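4.2 Setting Up and Maintaining the Simulated Cell

It is a common belief that a simulated robot needs no maintenance. We held it ourselves until the first week of September, when the arm in our tabletop cell began missing things it had been picking up happily all summer. Nothing had worn out, since nothing in the cell can. The fault was in the setup, and the rest of this section describes what the setup is and what it takes to keep it in order.

The cell consists of one Franka Emika arm on a fixed platform beside a piece of bedroom furniture. Its configuration lives in a single file, which we call the Kemppainen file after the street where the lab first rented space. The file holds the pose of the base, the rest position of the joints, the gripper settings, the furniture model, and the list of objects allowed on the work surface. Everything else is generated from it. Early versions of the project kept these values in several places, and the several places did not agree. The robot was told one height for the dresser top and the physics engine another, and the gripper would close with great confidence on the air between the two.

Placement of the base gave us more trouble than any other part of the work. A platform that sits too far from the dresser leaves the arm stretched nearly straight, where small errors at the elbow become large ones at the fingers. A platform that sits too close gives the elbow nowhere to go except through the drawers, and an early collision model raised no objection to this. We settled the matter by a plain search. The base was moved over a grid of 200 candidate positions, and at each one the planner was asked to reach a fixed set of points on the dresser top with the gripper facing down. We kept the position with the most points reached and the fewest joints near their limits, then turned the platform by hand until the arm looked comfortable. We are aware that this last step is hard to reproduce, and the chosen angle is therefore stored in the file.
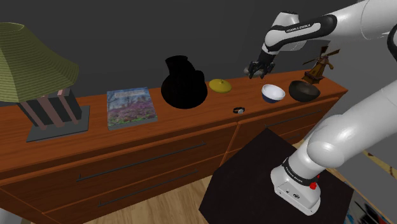
Objects are the second source of upkeep. Each one enters the cell with a visual mesh, a simpler collision mesh, a mass, and a friction value, and any of the four can be wrong without making itself known. Thin and hollow things are the worst offenders. A bowl whose collision mesh has been filled in by an overeager conversion tool looks perfect and behaves like a hockey puck. A watch whose strap is modeled as a solid lump cannot be grasped through the loop, however sensible that would be. Kaisu Savolainen wrote a short check, Bunon, that drops every object from a small height, waits 900 simulation steps, and reports anything that is still moving or has sunk into the wood. We now run it after every change to the object list.

The September fault was found by neither search nor check. Eetu Koskela had updated the gripper model to one with better finger geometry, and the new model placed the grasp point slightly farther from the wrist than the old one did. The planner still used the old offset. Large objects forgave the difference and small ones did not, so for several days the logs suggested that the policy had developed a dislike of small objects. The repair took one line. Finding the line took considerably longer, and included a complete retraining of the policy that we do not report in Section 5.

We have since adopted two routines, both dull. The first is a calibration run at the start of each session, in which the closed gripper is brought to a set of marked points and the distance between commanded and measured position is written to the log. The second is a rule that no model file may be replaced without rerunning the base search, even when the person replacing it is sure that nothing has changed. The Dresholm and Hendale variants of the cell, which differ only in furniture and lighting, follow the same routines and use the same file format. Their base positions are listed in the appendix.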